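Sixty-one out of 100, and the other thirty-nine

I have now read the Bikell fault summary three times and I still don't buy it. The packing cell did 100 cycles last week and 61 of them ended the way they should. The summary calls the rest "pick variance." I was there for most of the afternoon, and what I saw was a gripper closing on a fold of bubble wrap, reporting a good grasp, and lifting the wrap while the clock slid out of it.

To be fair to the thing, wrap is awful stuff. It bunches, it shines, and it gives way under the pads so the fingers meet resistance well before they meet the product. The software reads that resistance as contact. Fine. But then it is the software's job to know the difference, and we were told back in March that it did. Timo Kröger asked about wrapped goods in that very first meeting and got a nice slide with a tick on it.
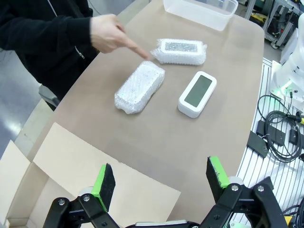 Clandbridge Packing Automation Group

Our last session went back to basics: digital clocks, two in wrap and one without, its display blank, and a cardboard box to put them in. Kai Voß wanted to go one unit at a time, pointing at the end he thought the arm should go for before anyone pressed start. I like this approach. It is slow, and it produces an opinion you can check against what the gripper does next.

What bothers me more than the drops is where people's hands are. Eight of the failed picks had somebody reaching in to straighten a unit, and on one of those the arm began its retry while Britta Stöcker still had her fingers on the wrap. She pulled back in time. The retry timer is set to eight seconds, it gives no warning, and it doesn't care whether you are finished. Bikell's written answer was that the speed is limited in that mode — which I don't doubt, and which is no comfort if your thumb is between two closing pads.

So the drops got a page and a half in the report and the retry got one line. Gunther Dreßler has asked for it to be the other way around. Until that's settled we have switched automatic retry off, and every attempt needs a button press from whoever is standing at the table. Svenja Kröger points out that this makes our cycle times look terrible. They do look terrible.

The supplier's next suggestion is a softer pad. Maybe. I'd want to see it tried on the wrapped clocks first, with the same operator and the same box, before anybody orders a set. Ramanauskas has offered to lend us a pair, and I'll post the numbers when I have them, including the bad ones.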